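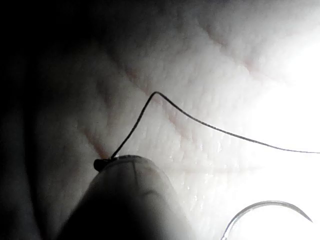
Tumelo Ngubane
Nov 12, 2025

People keep asking me when a machine will be able to do the mending. I repair workwear for a living, in a unit on the Gekstead road, so I have an interest in the answer. A few posts on where I think things stand.

Start with what already works. The hemming line at Gunawardena runs flat cloth under a fixed needle all day. They had 1,201 tea towels through it on the shift I visited, with one person feeding and one stacking. A machine has done that job well for years.

Mending is different. The jacket comes in torn, and every tear is its own shape. You have to find the edges, bring them together and hold them while you stitch. None of it lies flat unless you make it.

Thread is the hard part. A mug keeps its shape when you pick it up. Thread doesn't. Hold it at one point and the rest goes where it likes: it bends, it loops, it falls across the work. A person sorts that out by feel and doesn't notice doing it.

It is also very hard to see. Dark thread on a pale surface is the easy case. Put a strong lamp to one side and half the surface goes white while the other half goes black. A curved needle lying in the bright part is little more than an outline. I lose mine under the bench lamp most weeks.

Practice pads made to look like skin are a fair test for this. The surface has some texture and some folds, and the cuts are shallow. Cloth is worse in some ways, as it frays and slides. Skin is worse in the way that matters, so I can see why people begin on a pad.

Someone will say surgeons already use robots. They do, but in the ones I have read about the surgeon is working the controls. That is a very good tool. It doesn't tell us whether the machine can decide where the next stitch goes.

My own test would be seven buttons on seven old shirts, all different, with a person allowed to thread the needle but not to help after that. I would pay for a machine that passed. I haven't been shown one.

For scale, I did 331 repairs last December, my busiest month. Most were pockets and knees. Pockets are done half blind, with one hand inside the bag of the pocket and the needle coming at it from the other side.

So for the shop in Fudham that asked: buy the folding table, it earns its keep. Buy the label cutter too. For hand stitching, keep the person you've got and pay them properly.

I'm at the Gamville trade day next month and will look at whatever is on show. If anything there can pick up a curved needle and close a tear in a boiler suit, I'll post about it.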